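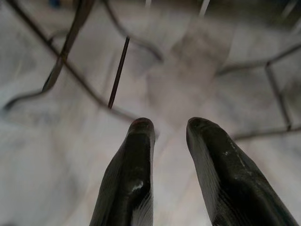
Named Scholarships Should Be Allowed to Change

The Queiroz Scholarship at Grurnville College was endowed with a gift restricted to students of telegraphy and commercial correspondence. No such course has been taught for decades. The income has gathered in a separate account, and last February the college reported that 63 applicants for general aid were turned away for lack of money.

A donor's wishes deserve respect. They are the reason the gift was made, and a college that treats them lightly will receive fewer gifts. Respect, however, does not require that a fund stand idle. The purpose of the Queiroz gift was to help young people of modest means enter a trade, and that purpose can still be served.

The trustees should ask the court to widen the terms to any student in a vocational program. An award of $1,000 would cover books and fees for one term. The name should remain, as should the preference for residents of the county.
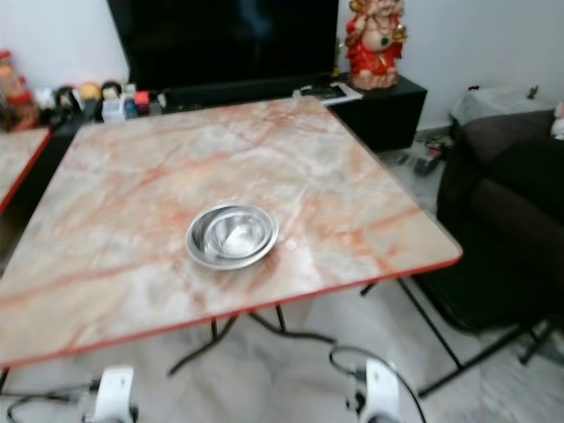 Alumni who wrote to the college in response to an earlier proposal argued that once one restriction is loosened, every other fund becomes a general account under an old name. The concern is a serious one. It can be met by requiring a public notice and a separate petition for each fund, as the Podness Foundation already does.

Future agreements should also name a second purpose, to take effect if the first can no longer be carried out.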